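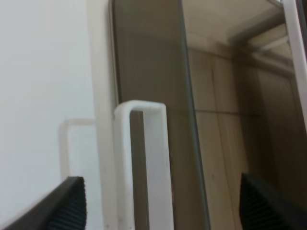
Home & Garden > Fixtures and Fittings > Glass

White plastic U-shaped bit on a tinted glass panel, how do I get it off without chipping anything?

Wen-hsiung Kuo

Hello all, first time posting though I've been reading the grout threads for ages (the one with the toothbrush and the steam cleaner saved my bathroom, so thank you to whoever that was).

We moved into a flat in Wunbridge in June and inherited all sorts with it, including a tall piece of tinted glass next to an off-white upright strip, up against a plain white wall. The glass is a sort of greyish brown and quite reflective, so you mostly see your own room in it. Down towards the bottom there's this white plastic thing shaped like an upside-down U, rounded at the top, with a narrow slot running up the middle. I've been calling it the handle but it could just as well be a holder for something. My other half calls it the horseshoe. The people who lived here before left a folder of instruction leaflets and there's one for the oven, one for the extractor and four pages about an alarm that isn't even here any more, and not a word about the glass.

What I want to do is take it off, clean behind it properly, and either put it back or fit something nicer. There's grime in the slot that I can't get at with a cloth. I've had a go with a cotton bud and all I did was push it further in, and then I lost the end of the cotton bud in there too, which I fished out with tweezers.

I gave the thing a gentle pull and it has a tiny bit of give at the bottom and none at the top. I can't find a screw anywhere. I don't know if it's clipped, glued or both, and I don't want to start levering at it because the glass has a bare edge on the right-hand side with that slightly green look, and I've got visions of a chip running all the way up. The glass is 1230 mm tall, if that matters to anyone. I measured it when I thought I might have to replace the lot.

So, my worries in the order they keep me awake:

Can I pull it straight off, or does it need to slide?
If it's stuck, what softens the glue without going for the tint? I don't know if the tint is in the glass or a film on the back.
If it snaps, can you buy these on their own? I saw a packet of white clips under the name Gondska in the hardware shop by the station, and the shape was near enough, but the packet only said "for glass" and no thickness, so I left it.

Thanks in advance. I'm handy enough with a screwdriver but glass makes me nervous.

tansy_and_rust

Hiya! I had something very like this on a glass door in my last place and I got in a proper tizz about it as well, so you have my sympathy.

First thing, leave the screwdriver in the drawer. Mine was a push-on clip with a dab of sticky pad inside, and I only found out about the pad after I'd been tugging for a whole evening and had gone to bed cross. Yours might be a completely different animal, I'm only going by the shape, but the bit you say about it having some give at the bottom and none at the top sounds so familiar. On mine the pad was up in the curve.

What I did was warm it up. Hairdryer on the low setting, held a hand's width away, kept moving the whole time. A couple of minutes, then a rest, then a bit more. You want it warm like a mug of tea you forgot about, and don't park the hairdryer in one spot on the glass. Then a length of dental floss (unflavoured, the minty stuff left a smear) worked in behind the plastic from the top and sawed gently downwards. It goes through a sticky pad like cheese wire. It took me 3 goes with the floss snapping in between, and I swore at it, but it came away and the glass didn't have a mark on it.

Before you do any of that, put a strip of masking tape down the glass next to the plastic, and another bit on the bare edge. And lay a folded towel on the floor underneath. Mine pinged off at the end and went under the bookcase — I'd have been much happier if it had landed on a towel.

For the gunk left behind, I used a bit of washing-up liquid in warm water first and it did nearly all of it. The last stubborn bits rolled off under my thumb. I wouldn't use a blade if there's any chance of film. On the slot, once it's off you can just soak the whole piece in the sink with a squirt of washing-up liquid and go at it with an old interdental brush. So satisfying!

About the film question, there's an easy check. Look right at the bare edge of the glass with a torch, and run a fingernail very lightly across each face close to the edge. Film nearly always stops a hair short and you can feel a tiny step. If it's smooth all the way to the edge on both sides it's more likely the glass itself that's coloured. More likely, mind, I'm not a glazier.

Good luck, and do come back and say how you got on. I love a before and after.

D. Marl

Just pull it, they're all push-on. Had loads of these. If it breaks it breaks, they cost next to nothing. White vinegar for the gunk.

oldkitchenfitter

I'd be a bit more careful than the last poster. I fitted kitchens and wardrobes until my knees packed in and I've seen that general shape of plastic used for three or four different jobs: a pull for your fingers, a rest for something to hang in, a bumper to stop glass knocking on a frame, and a retainer that is holding the panel in place. You can't tell them apart from the front. If yours turns out to be the last sort and you yank it, you could find yourself stood there holding a sheet of glass by its edges with nowhere to put it.

So before anything else, find out what's holding the panel up. Get down low with a torch and look at the bottom of the glass and at how it meets that off-white upright. Is it sitting in a channel? Are there hinges? Does it move if you press it lightly with a flat palm? If it swings or slides on its own fixings, then the plastic is probably doing something minor and you can carry on. If it's dead still and you can't see what's keeping it that way, get a second person to steady it while you work, and wear gloves, the pair of you.

Now for the removing. I agree with tansy_and_rust on the heat and the floss. I'd add that on the clip-on kind you want to spread the legs a touch first, then ease it away from the bottom up. Use your thumbs, or a plastic tool of the sort that comes in a phone repair kit. Old plastic goes brittle in sunlight, so if the legs creak, stop and warm it some more.

Vinegar won't do much to sticky pad glue, in my experience. It's all right for limescale. If soapy water doesn't shift the leftovers, try a drop of baby oil on kitchen roll, left on for ten minutes, then wash it off thoroughly or nothing new will stick. Keep acetone and nail varnish remover well away until you know about the film. I once took a customer's tint off in a patch the size of a beer mat and had to pay for it.

For a replacement, measure the thickness of the glass before you go shopping. Two coins either side and a ruler will get you close, a cheap caliper is better. I don't know the Gondska ones so I can't tell you if they'd fit. What I'd do is take the old piece to the shop in a sandwich bag and hold it against the packet. If you end up with a stick-on handle, look at the size of the pad on the back. I'd not bother with anything less than 25 mm across on a panel that height, particularly if it gets pulled every day. Clean with plain alcohol wipes (test a corner first), press it on hard, and leave it overnight before anybody touches it.

And keep the old one, even if it's ugly. Put it in the kitchen drawer with a label on. If you rent, your landlord may well ask for it back.

Comments on this answer

Wen-hsiung Kuo: Thank you, this is brilliant, and slightly terrifying. I got down on the floor with a torch and I can't see a channel, but the light's poor by that wall and the glass throws everything back at me. I'll get my brother-in-law to hold it on the day. We own the place, so no landlord to worry about. Fingernail test done on the side I can reach and I couldn't feel a step.

tansy_and_rust: Ooh, good call on checking what it's holding first, I never even thought of that with mine. I'd have looked a right lemon.

oldkitchenfitter: Hold a sheet of dark cardboard behind you when you look, it kills a lot of the reflection. And check the back face for film as well if you can get a hand round, people often put it on that side.

Wen-hsiung Kuo: Will try the cardboard tonight. Is there a make of floss that doesn't snap?

tansy_and_rust: The flat tape kind, or fishing line if you've got any. Wrap the ends round a couple of pencils or it'll cut your fingers to ribbons!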